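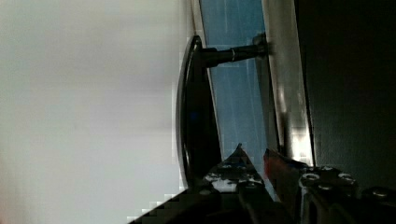 ## 4. Adding a building and its units

By this point you should have a working Belay account, a password you can remember, and a bank connection that says **Verified** in green. If it still says **Pending**, go back to Section 3 and wait. Staring at it has been tried.

This section covers entering a building, adding the units inside it, attaching leases, and moving over the deposits you already hold. A duplex takes less than an hour. A large building takes an afternoon, plus whatever time you need to find the lease for the unit that has been occupied since before you owned a scanner.

The screens in this guide use a building called Ravirmont, managed out of the Morkham office. Your building will have a different name and, with luck, a better boiler.

### 4.1 Before you start

Have these within reach:

- The street address as it appears on your tax bill
- A list of units, with the unit numbers the mail carrier uses
- Every current lease, including amendments, pet addenda, and anything agreed to in an email
- The deposit amount held for each tenant and the date you received it
- The name of the person who is going to approve all this

> **Note:** If your unit list and your leases disagree about how many units there are, settle that first. Belay will accept either number without complaint, and then you will have two problems.

### 4.2 Create the building

1. From the main menu, choose **Portfolio**, then **Add building**.
2. Enter the street address. Belay will suggest a corrected version. Accept it unless it is wrong.
3. Type a **Short name**, up to 9 characters. It appears on statements, work orders, and the subject line of every email the system sends. Pick something you would be willing to have a tenant read.
4. Choose the **Building type**. A house split into apartments counts as **Multi-unit**, even if everyone in town still calls it the old dentist's place.
5. Under **Ownership**, select the legal owner. If the owner is a company, select the company. If the owner is a company owned by a second company, select the first one and put the second in **Notes**.
6. Set the **Time zone**. Late fees post at midnight in this zone.
7. Click **Save building**.

You will land on an empty building page with a large button reading **Add units**. There is also a small button reading **Skip for now**. People who press it tend to call us in September.

> **Caution:** The short name cannot be changed after the first rent charge has posted. We get asked about this a lot. There is a Nistico customer whose statements have gone out headed TEST2 for three years.

### 4.3 Add the units

There are two ways to do this. Under a dozen units, type them in. Over a dozen, import a spreadsheet.

**Typing them in**

1. Click **Add units**, then **One at a time**.
2. Enter the unit number. Letters and numbers are both fine. Slashes are not.
3. Enter bedrooms, bathrooms, and floor area. If you do not know the floor area, leave it blank. A guess will end up in a listing, and someone will arrive with a tape measure.
4. Enter the **Market rent**. This is what you would ask today if the unit were empty. It has no effect on the current tenant, who is paying what the lease says.
5. Click **Save and add another** until you run out of units.

**Importing a spreadsheet**

1. Click **Add units**, then **Import**.
2. Download the template. Please use the template. Your own spreadsheet is probably nicer.
3. Fill in one row per unit. Leave the header row alone, including the column called *Do not use*.
4. Save the file as CSV and upload it. Each file can hold up to 200 rows, so split anything larger.
5. Review the preview. Rows with a red mark will not be imported. Rows with a yellow mark will be imported and regretted.
6. Click **Confirm import**.

> **Note:** Spreadsheet programs enjoy turning unit numbers into dates. If your preview shows a unit called "4-Mar," it was 3-4 or 4-3 in your file. Format the column as text and upload again.

Parking spaces, storage lockers, and garages can be added as units too, with the type set to **Non-residential**. Do this only if you charge for them separately. If the parking space is included in the rent, mention it on the lease record and move on with your life.

### 4.4 Attach the leases

A unit with no lease shows as **Vacant**, whatever the person living there may think. Work through them in unit order.

1. Open the unit and click **Add lease**.
2. Enter the tenant names exactly as signed. For the Ravirmont examples we use Tuva Wallin and Oisín Flanagan in Unit 142. Accented letters are supported everywhere except on the printed envelope labels. (This is on the list.)
3. Enter the start date and the end date. For month-to-month tenancies, tick **No end date**. Do not enter the year 2099. It used to work.
4. Enter the monthly rent and the day it falls due.
5. Add recurring extras, such as pet rent or a garage, each on its own line. Lumping them together is quicker today and slower on the day the dog moves out.
6. Upload the signed lease as a PDF. Phone photos are accepted if all the pages are present and none of them includes your thumb.
7. Click **Save as draft**.

Drafts do not charge anyone anything. You will activate all the leases together in 4.6, after someone other than you has looked at them.

**Roommates.** Put everyone who signed on one lease. Belay will send a single charge and let them divide it up. The **Split payments** setting lets each roommate pay a share, and it also lets you see precisely who is late, so think about whether you want to know.

**Guarantors.** Add these under **Other parties**. Guarantors receive a copy of the lease and nothing else unless you turn on **Notify guarantor**. Somebody's mother will be copied on every reminder once you do.

### 4.5 Bring over existing deposits

Read this part twice. A wrong rent figure gets noticed by the tenant within a month. A wrong deposit figure sits quietly for years and comes out at the worst moment.

1. Open the lease draft and choose **Deposits**, then **Opening balance**.
2. Enter the amount held. If Unit 142 paid $800, enter 800.00. Do not add interest here, even if you owe it.
3. Enter the date you received the money. For a building you bought with tenants in it, use the date the tenant first paid, which should be in the seller's paperwork. If the seller's paperwork is a shoebox, allow extra time.
4. Choose the bank account where the deposit sits.
5. If your area requires interest on deposits, go to **Interest** and enter the rate and the start date. Belay calculates from there.
6. Repeat for every lease.

When you finish, open **Reports**, then **Deposits held**. The total at the bottom should match the balance of your deposit account on the same date, to the cent.

If it does not match, check these first:

| What you see | Usual cause |
|---|---|
| Report is higher by one full deposit | A former tenant was refunded but is still on your list |
| Report is lower by one full deposit | A lease is missing its opening balance |
| Off by a few dollars | Bank interest or a bank fee |
| Off by an amount nobody recognizes | Rent was paid into the deposit account |

> **Caution:** Do not fix a mismatch by adding an adjustment called "misc." Belay will allow it. Your accountant will not, and the audit log records who did it and at what hour.

> **Note:** The rules on holding, moving, and returning deposits vary by location, sometimes by the city line. Belay does the arithmetic. It does not know your local law, and neither does the person on our support line, however sure they sound.

### 4.6 Review and activate

Drafts have to be approved by a user with the **Approver** role. On an account with one user, that is also you, and we would ask you to at least get up and have a coffee first.

1. Go to **Leases**, then **Drafts**.
2. Select all drafts for the building and click **Send for approval**.
3. The approver opens each one beside the uploaded PDF and clicks **Approve** or **Return**. A returned draft needs a reason. "No" counts as a reason as far as the software is concerned.
4. Fix anything returned and send it again.
5. Once every draft shows **Approved**, click **Activate building**.
6. Choose the first month Belay should charge rent. Pick next month. If you pick this month, tenants who have already paid will be billed again and will let you know.
7. Confirm.

Activation runs overnight. The building shows an orange **Activating** tag until it is done, and you cannot edit leases in the meantime. The tag is gone by 6 a.m. If it is still there at lunch, contact support and give them the short name. Yes, even if it is TEST2.

### 4.7 Things you can safely leave until later

- Building photos
- Emergency contacts for vendors (later this week, please)
- Amenity descriptions
- The welcome message, which has a default version written by Elsa Løken and is perfectly pleasant
- Custom colors for the tenant portal

Tenant invitations are not sent on activation. They are covered in Section 5, along with what to do about the tenant who has no email address and does not plan on getting one.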